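A hand on hire

Nenow will rent you a gripper by the week. We took one, and found out how hard it is to pick up a stapler.

The box that came to Ikthorpe in December was the size of a small suitcase and weighed as much as a large cat. Inside, in grey foam, was the Ambrosio, a gripper on a handle that you carry about the place and use to pick things up. You already own two devices for this, and they came free with your arms. Nenow would like you to rent a third.

The idea is simple enough. You do a job by hand, only with the Ambrosio in place of your fingers, while a camera on the tool records what it sees. You do the job again. You send the recordings off, and some time later Nenow sends back a set of instructions meant to let a robot arm do the same thing. The arm is extra. So is the stand for the arm, and so, we discovered on page 25 of the handbook, is the cable.

The kit comes in one size, with spare finger pads and a handbook of 131 pages. The handbook was clearly written by someone who loves the product and has never had to explain it to an aunt. "Close with intention," it advises. We closed with intention on a box of teabags and burst it.

Things improve with practice. The first day is like eating peas in oven gloves. By the third I could stack cups, put pens in a pot and move a stapler from one end of a desk to the other, a task I had until then considered beneath me. The squeeze is smooth and light, and the pads have a pleasing give. The handle suits large hands better than small ones, and by mid-afternoon it suits neither.

Nenow asks for 12 good recordings of each job before it will look at them. Good means no dropping, no dithering and no stopping to answer the phone. I am a ditherer by nature, and my stapler work was sent back with a note saying "hesitant". I have had kinder school reports, though few as accurate.

Support is by telephone and is excellent. Soudabeh Nazari, who runs the hire desk, talked me through a jammed finger with the calm of a midwife. When I asked who rents these things she said mostly small firms with one dull job they would like to be rid of, and a surprising number of people who simply want a go. "They keep it longer," she said. 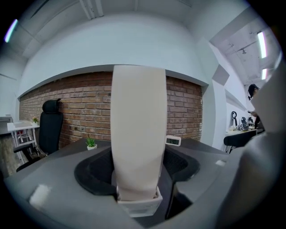 Words: Wilfredo Espiritu
Buro | Reviews | 10 April 2025

An office is a fair place to try it, being full of small objects that people move about all day to no great purpose. A potted succulent on the desk is a sterner test than it looks. The leaves are spiky, the pot is square, and you must decide early which of the two you are going to take hold of. The tall pale finger stands up in front of you the whole while like a candle on a cake, and you learn to look round it.

My main complaint is the lack of any sign that a recording has gone well. You finish, feel rather proud, and have to wait for the verdict by email. A small beep would do. I would also like a proper hook to hang the thing on, as it is an awkward shape to put down and rolls towards the edge of any table that slopes.

Should you rent one? If you have a dull, fiddly job that never changes, and the patience to do it nicely over and over, yes. Take it for 2 weeks; the first goes on learning not to crush the teabags. If your jobs are all different, keep your money and your fingers. Mine went back on a Friday, packed in its grey foam, and the courier picked it up with one hand.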